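Part 2: Setting Up Your Tredivero Under-Sink Water Filter

Shares: 202 | Comments: 9

You've got the box open, so now the fun begins! The Tredivero goes in with one wrench and a towel, and it works with most single-lever kitchen faucets. Clear out the cabinet before you start (all of it, even the sponges at the back).

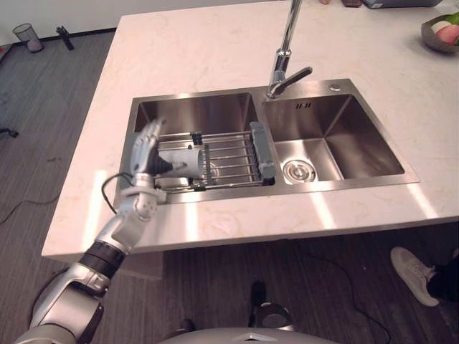

By Valquíria Fontes, with drawings by Florian Moulin
Updated June 27, 2025

1. Turn off the cold water valve under the sink, then lift the faucet lever to let the pressure out.

2. Lay the towel on the cabinet floor and unscrew the cold supply hose. A little water will run out.

3. Screw the Tredivero tee onto the valve by hand, then give it a quarter turn with the wrench.

CAUTION: Do not use the filter on the hot water line. Heat ruins the carbon.

4. Hang the bracket on the cabinet wall. Leave 2 inches of space below it so you can twist the cartridge free later on. 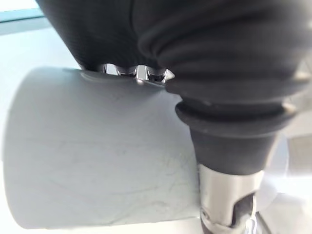
Pale cylinder on its side, dark ribbed cover above.

5. Take the caps off the new cartridge, push it up into the head, and turn it right until it clicks. I love that click!

6. Open the valve slowly and check every joint with a dry finger.

NOTE: The first water may look cloudy. It's only air, and it clears while you flush.

7. Run cold water for nine minutes before you drink any.

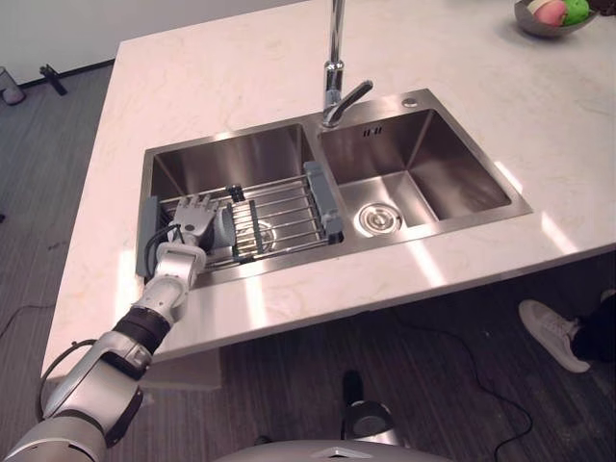

While it runs, write the date on the cartridge sticker. Each one is good for 900 gallons, and if you start fresh every January you'll have an easy time keeping track. Then pour yourself a tall glass and taste the difference – coffee and soup get better too!

Related
Part 3: Changing the Tredivero Cartridge
Fitting the Ukden Shut-Off Valve
Grerkura Hose Sizes Chart
Fleury Leak Alarm: Quick Start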